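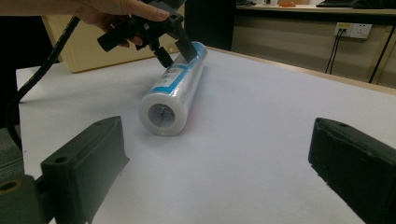 Irene Valcárcel Montes
Profesora de Operaciones de Almacén, ciclo de grado medio en Comercio

UNIDAD 6
El film plástico en la mesa de embalaje

El film transparente es uno de los materiales que más se gastan en una zona de preparación de pedidos y también uno de los que peor se controlan. Se compra por bobinas, se consume por metros y casi nunca se anota cuánto se lleva cada bulto. En esta unidad se estudia el rollo como artículo de almacén: sus partes, cómo se recibe, cómo se guarda y cómo se prepara la mesa antes de empezar a envolver.

Al terminar la unidad, el alumnado sabrá leer los datos de una bobina, calcular su rendimiento aproximado y elegir entre film manual y film de máquina según la carga.

6.1. Partes de la bobina

Una bobina de film tiene dos elementos: el material enrollado y el mandril, que es el tubo hueco sobre el que se enrolla. El mandril suele ser de cartón. Cuando el rollo está tumbado, su boca queda a la vista en el extremo, rodeada por el borde grueso que forman las capas de plástico. Ese borde es la zona más delicada. Un golpe en el canto marca muchas vueltas a la vez, y al desenrollar el film se rasga siempre por el mismo sitio.

Muchas bobinas llegan con una envoltura exterior y con una etiqueta pequeña pegada en la parte curva. En la etiqueta suelen figurar la referencia, el ancho, el espesor y un código de barras. Conviene leerla antes de abrir el rollo - una vez retirada la envoltura, la etiqueta acaba a menudo en la papelera y ya no hay forma cómoda de distinguir dos espesores parecidos.

6.2. El caso del almacén de Plevholm

A lo largo del libro se trabaja con los datos de Mindelton, una distribuidora de menaje con almacén en Plevholm. La empresa compra el film a dos proveedores, Warberg y Marras. En enero, el almacén recibió 117 bobinas manuales y preparó más de 1.000 bultos. Al hacer el recuento de cierre quedaban 31 bobinas sin abrir. No había existencias iniciales.

Con estos datos, el consumo del mes se obtiene restando las existencias finales de las entradas: 86 bobinas. El resultado incluye tanto las gastadas como las que estaban empezadas en las mesas, porque el recuento solo tuvo en cuenta las cerradas. Es un error frecuente dar por consumido todo lo que no está en la estantería. En el apartado 6.5 se verá cómo corregirlo pesando los rollos abiertos y descontando el peso del mandril.

6.3. Preparación de la mesa

La superficie de trabajo debe estar lisa y limpia. Una astilla o una grapa olvidada basta para picar el film, y el polvo se adhiere enseguida a la cara pegajosa. Si el tablero es de madera sin tratar, se cubre con una lámina lisa de color claro, sobre la que se distinguen mejor la suciedad y los recortes de plástico.

Antes de empezar un turno se sigue este orden:

Retirar de la mesa los restos del trabajo anterior.
Pasar un paño seco por toda la superficie.
Comprobar la referencia de la bobina y el estado de los cantos.
Buscar el extremo libre del film y despegarlo en todo su ancho.

El rollo tumbado puede rodar. En las mesas inclinadas o estrechas se coloca un tope, o bien se guarda la bobina en un soporte mientras no se usa. Para periodos largos se almacena en su caja, lejos de focos de calor y sin peso encima.

Términos de la unidad

Mandril: tubo interior de la bobina.
Galga: unidad que expresa el espesor del film.
Preestirado: film que se ha estirado en fábrica antes de enrollarlo.

Actividad inicial

Mindelton prevé para el mes siguiente un consumo de 70 bobinas. Con las existencias cerradas del recuento de enero, calcula cuántas debe pedir para terminar el mes con las mismas que tenía al empezarlo. Indica después qué dato te haría falta para repartir el pedido entre Warberg y Marras.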